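Niilo Eskola spends most of his working day next to a cardboard box. He runs data collection at Rurton, a small group that teaches robot arms to pick up things they have not been programmed for, and the box is where the picking up gets done.

"People come in expecting the arm to be the interesting part," he says. "I tell them to look at the box. If what's in there is dull, the examples are dull and the model learns very little."

Each example is one attempt. The arm reaches in, closes on something and tries to lift it, and the system keeps the camera view, the movement and the outcome. The target for the current round, named Favia, is 4,000 attempts. When we spoke in September the count stood at 546.

Eskola was not bothered by that. The first week had gone on sorting out bad labels, mostly lifts marked as good when the object had slipped out on the way up. "A wrong label is worse than a missing one. We threw out a whole afternoon and started again." 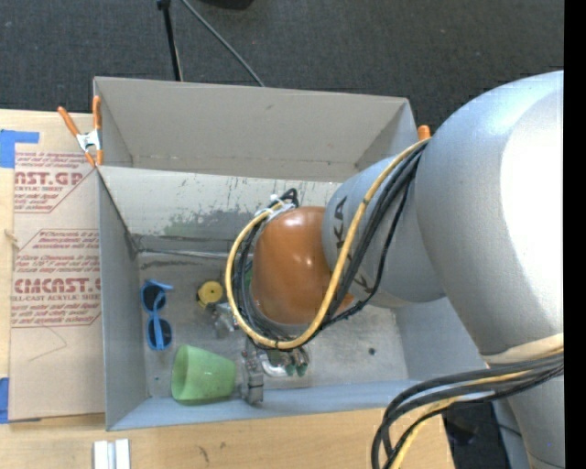

The arm at work in the box, with sunglasses and a green cup among the objects.

He picks the objects himself, largely from kitchen drawers and charity shops. Sunglasses are a favourite because there are so many wrong ways to hold them. Cups are easier, he says, until they tip over. "Upright, you take the rim. On its side it's a different problem, and the system doesn't know it's the same cup. You have to show it both."

The contents are changed after every 10 attempts. Early on they left things in for much longer, and the model became very good at one arrangement. Eskola's colleague Kemppainen noticed when she moved everything a hand's width to the left and the success rate fell by half.

Why cardboard? "It was there," Eskola says. They had planned to buy a proper tray and never did. He has come to like it. The walls give a little if the arm comes in badly, and when one gets too battered they fold up another. Clamps keep the flaps out of the way.

Failed attempts are kept as well. I asked whether that was a polite way of saying there were a lot of them. He laughed and said over half, at the start. "You need them. It has to see what a miss looks like."

The next round will use a second site at Dumanmont, with different lighting and 4 people taking turns to set out the objects. Eskola wants that more than he wants a faster arm. "I have habits. I put the long things on the left, I've checked. Somebody else will put them somewhere else."

After that he went back to change the objects over.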